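Cooking in a Vacation Rental: What I Do in a Kitchen That Isn't Mine

August 2019

We just got home from nine days in the old quarter of Stardale, and my inbox has a few of you asking how we manage to eat in most nights when we travel. So I'm finally writing it all down! Mostly it's small stuff I picked up the hard way, in apartments with one dull knife and a stove that had opinions.

First thing, before I unpack a single sock, I go through the kitchen. Every drawer, every cabinet, the weird one over the fridge too. I turn on each burner and run the hot water. In Lorken a few years back I bought fish and lemons and a nice bunch of dill, carried it all up four flights (old town, no elevator, of course) and found out the oven was being used to store baking sheets and had no working knob. We had cold dill sandwiches. They were fine, but I was not.

Then I wash everything I'm going to cook or eat with. Just a quick wash in hot soapy water, and I put it out on a clean towel on the table so I can see what I've got. Places in the historic center tend to be furnished from a dozen different sets, so don't expect things to match. I pick out what we need for the stay and put the rest back in the drawer, and that way the sink never fills up past what two people can dirty in a day. 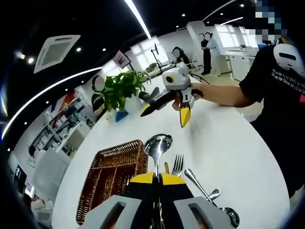
If the host has left a drying rack that's too small, fold a bath towel in thirds and lay it next to the sink. Swap it for a dry one in the morning. I hang the damp one on the balcony rail if there is one, but check the house rules, some of these protected streets don't allow laundry on the front side of the building. Stardale doesn't. We got a very polite note.

What I pack from home fits in a sandwich bag inside another sandwich bag: a little jar of salt, pepper, chili flakes, two rubber bands, a few binder clips for closing bags of pasta, and a vegetable peeler. The peeler goes in the checked suitcase. I used to bring a knife too, but now I sharpen whatever's there on the bottom of a ceramic mug. Turn the mug upside down and find the rough unglazed ring, then hold the blade at a low angle and draw it across, a few strokes per side. Wipe it well afterward. It won't last, but it'll get you through a week of tomatoes.

Shopping is half the fun for me. Go to the market on your first morning with no list at all and just look (okay, buy a peach). Ask if you can have half of something. At the covered market in Plellmont they'll cut a cabbage for you without blinking, and there's a cheese lady who will wrap a piece as thin as a postcard. I try to buy for 2 days at a time. Rental fridges are small and they freeze things at the back, so keep lettuce and eggs toward the door.

Our standard first-night supper is eggs, bread, whatever greens looked good, and a tomato salad. No recipe! The bread in Stardale came from a bakery called Văn on the lane behind the clock tower, and I'd go back for that alone. When it went hard on the third day I ran the loaf under the faucet for a second and put it in a hot oven for six or seven minutes. Works on almost any crusty loaf.

A few other things, in no order:

Old buildings, old drains. Wipe greasy pans with a paper towel before you wash them, and tip coffee grounds in the trash.

No measuring cup? The small yogurt containers usually have the volume printed on the label. Rinse one out and it's yours for the week.

No colander either (there is never a colander). Hold the lid slightly off the pot and pour slowly with a towel around both handles.

A wet paper towel under the cutting board stops it from skating around on a slick counter.

Take a picture of the cabinets when you arrive so you can put everything back where it was. Hosts love this, I've had two of them mention it in reviews.

People ask if it really saves money. I kept every receipt this time, and groceries plus three lunches out came to 1057 for the two of us in local money, and I'd guess some 50 of that was peaches and pastries. Restaurants on the main square would have run us a good deal more, and we'd have missed sitting at our own window in the evening with the bells going and the swifts screaming around the tower.

In December we're headed back to Plellmont for the winter market, so next up will be soups on a two-burner stove. If you have a good one that uses a single pot and no blender, leave it in the comments, I'd love to try it there.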